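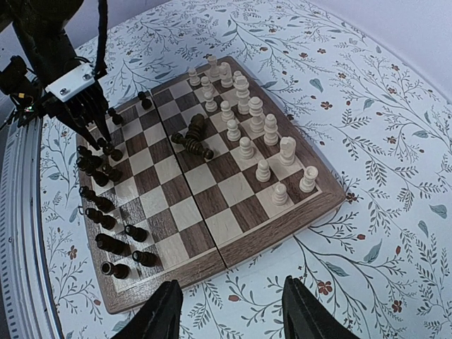
Chess is very old, and like most very old things it has picked up some odd habits. It began in India long ago, where it was a game about an army: foot soldiers, horses, elephants and chariots, plus a king who mostly needed looking after. Traders carried it to Persia, and from there it wandered all over the place, changing its clothes as it went. The elephants became bishops, at least in English. (In Spanish the piece still has a name that comes from an old word for elephant, although it looks nothing like one.) A set like the cream-colored one on this folding board, with its row of little pawns in front of the taller pieces, would still make some sense to a player from those days. The tall queen would take some explaining.

Where did the queen come from?

For hundreds of years there was no queen. The king's neighbor was an adviser, and he was a bit of a disappointment. He could move one square diagonally and then he had to have a rest. When the game reached Europe, people started calling this piece a queen, but she was just as slow as he had been.

Then, a little more than 500 years ago, somebody in Europe got impatient. The queen was suddenly allowed to zoom as far as she liked in any straight line. Bishops got longer legs too. Games that used to drag on all afternoon could now be over before your soup was cold. Some people grumbled and called it "mad queen chess," but they played it anyway. 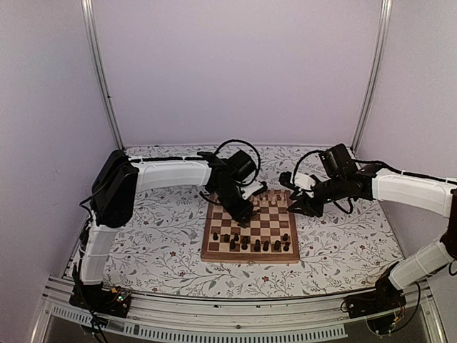 Dark pieces on one side, light pieces on the other, and a band of bare squares between them.

Why does the castle move?

Good question. Castles are famous for staying where you put them. The piece was a chariot to begin with, and chariots do move, usually too fast. Its Persian name was "rukh," and that's why we call it a rook. Europeans didn't fight in chariots, so carvers turned it into a tower and left it to charge up and down the board like a building late for a bus.

And "checkmate"?

It comes from the Persian "shah mat," which means something close to "the king is helpless." The king is never taken off the board. The game stops one move before that, which is very polite — though it doesn't feel polite when it's your king.

Try it yourself

Play a game the old way. Your queen moves one square diagonally and that's all she gets. See how long you last before one of you asks for the new rules back.

Written by Johanna Pichler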